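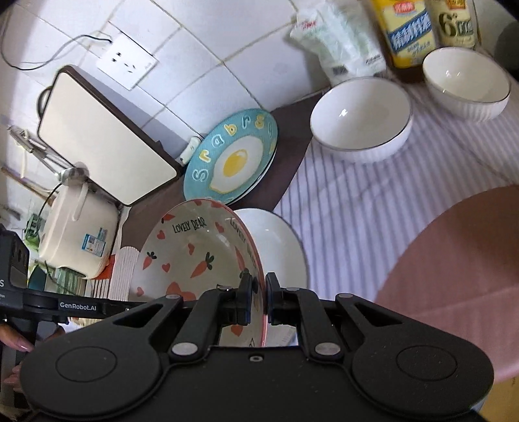 A plate with carrots on, and a fried egg at the back.

Storndale Dawn Bird Walks: questions we get asked

When do the walks start?
At 5 in the morning, from the gate at the bottom of Warkilach Lane. Yes, in the morning. The birds set the schedule and have not responded to feedback.

How long is the walk?
Three miles, usually done in a bit over two hours. Napaporn Thaweesak leads, and she stops whenever something sings, so in April it can take until lunch.

Do I need to know anything about birds?
No. If you can tell a duck from a goose you are ahead of where Yaowalak Pongsiri was when she joined, and she now runs our nest survey.

What will we see?
Meadowlarks and bobolinks in the hayfields most years, and snipe in the wet corner if we keep quiet. We also see a great many brown things leaving quickly. Those get written down as "sparrow, probably."

Is there a bird list?
There is. It stands at 105 species for the valley, and five of those are still being argued over. Please don't bring up the gyrfalcon.

Do I need binoculars?
They help. We have three pairs to lend, first come, first served. One has a stiff focus wheel and you will be told it builds character.

Can I bring my dog?
Not on the spring walks. Most of what we're looking for nests on the ground, and even a sweet old Lab on a leash will put a meadowlark off her eggs. Dogs are welcome from September on.

Can I play bird calls on my phone?
Please don't. A male who hears a rival will drop everything to go and fight your pocket.

What should I wear?
Boots, and one more layer than you think. The Du Plessis pasture is a bog with a fence around it. White jackets show up from a long way off, so go for something dull.

Is there breakfast?
Yes, at the Kidoro kitchen afterward. Eggs, toast and coffee, pay what you like. Bring your own mug if you're particular about mugs.

What if it rains?
We go in drizzle. In heavy rain or high wind we cancel, and a note goes up on the gate by 4:30.

How do I sign up?
Add your name to the sheet at the Storndale library. Children under ten need an adult with them - preferably one who is awake.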